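Two arms, one square frame: a talk with the robotics club at Bernstead

The Bernstead school robotics club meets in a long room behind the library. When I came in March 2024, the members were preparing for the Grelis Cup, where a team must show a task done by two robot arms together. The club has 2 arms and 6 members, and the teacher who leads it teaches physics the rest of the week.

"We started in January with only one arm," the teacher told me. "It was good for learning, but one arm cannot hold a thing and work on it at the same time. So we saved for the second." The club raised 1230 euros with a bread sale and a small grant from Vanhove, a machine shop in the town.

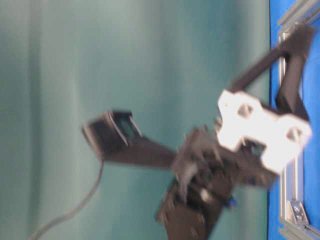
Photo: Bernstead Robotics Club

The arms are black and stand on aluminum rail. A student in her second year of the club is responsible for the motion program. I asked what was most difficult for her.

"Speed," she said. "At first everybody wants it fast. Then the arm shakes when it stops, and the gripper is not where you think it is. I made it slower three times already, and my teammates complained each time." She keeps a notebook with every test run. On the day of my visit the last number in it was 541.

Another student takes care of the cables. He explained that a cable must have enough free length for every position of the arm, but a long loop can catch on something. "I check it by hand before we switch on," he said. "It is boring work - but I like it more than programming."

For the Cup the team chose to work with a square frame of aluminum profile, with brackets in the corners. It lies on a blue cloth, and the two grippers must come to the same side of it from left and right. The members discussed this choice for a long time. Some of them wanted to stack cups, as many teams do.

"Cups are nice for the public," the teacher said. "But I asked them, what would you show to somebody from a workshop? After that they voted for the frame."

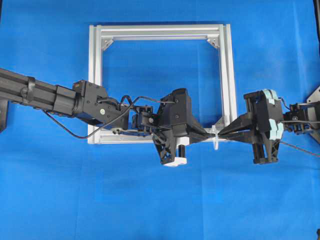
What comes after the Cup

The competition takes place in Dromadberg, three hours by bus, and the arms must travel in boxes. The student with the notebook is a little worried about this. "If one rail moves in the box, all my positions are wrong," she said. The team will have one hour to set up, and they have practiced this part with a kitchen timer.

I asked the teacher if he expects a prize. He laughed and said he expects a long day and bad coffee. Next year he would like to open the club to younger pupils, who now may only watch. For this he needs a second room, and the school has not answered him yet.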